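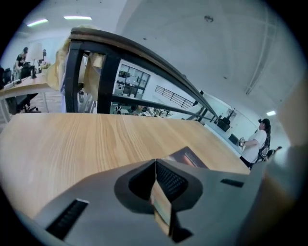 Subject: Re: Jidex hand-held gripper, is it worth the money for a small group?
List: Tagle users

Hello all,

I answer the message from Monday, because we have had one Jidex set in our office since December and I did not see a reply from anybody who has paid for it.

> We are thinking to order two Jidex grippers with the Govorel
> recording plan. The sales page says 332 recordings per charge and
> "no training needed". Does anybody use it for daily work at
> tables and desks? Is the grip surface in the jaws good enough for thin
> things? And can we get our files out if we stop the plan?
>
> We have no robot arm yet, only the wish to collect first.

First the battery. We never came to 332. Our recordings are longer than the ones they count, I suppose, and we change the battery after lunch. On a good day we make 100 recordings with one person, and after this the wrist is tired. Please plan for two people who take turns.

"No training needed" is too optimistic. A new person can close the jaws on a cup in the first minute, that is correct. But to move slowly, to keep the object in view and not to turn the wrist too fast, this took our people several days. We threw away most of the first week.

About the jaws: the black textured surface holds cardboard, cloth and small boxes well. With thin things which lie flat on a table, for example a card or a closed notebook, you must push them to the table edge first, or press from the side and hope. There is a softer pad set on the price list. We have not bought it, so I cannot say if it helps.

The wide lens is for me the best part. You see the table, the chairs and also half of the room in one recording. The other side of this is that you record your colleagues too. We ask everybody in the room before we start, and we delete when somebody says no. Govorel has a face blurring option called Follow, but it costs extra and it missed people who stood in profile, so we still check by eye.

About the files: yes, you can take them out. The export works in parts of 9 gigabytes, and the names of the folders are changed on the way, so keep your own list. We have now more than 4000 recordings and the full export took one night and one morning.

Would I order two? I would order one, use it for a month, and ask for the second at the same price. They agreed to this with us in writing.

If you want, I can send our checklist for new people. It is one page.

With kind regards,
a Tagle user from a small office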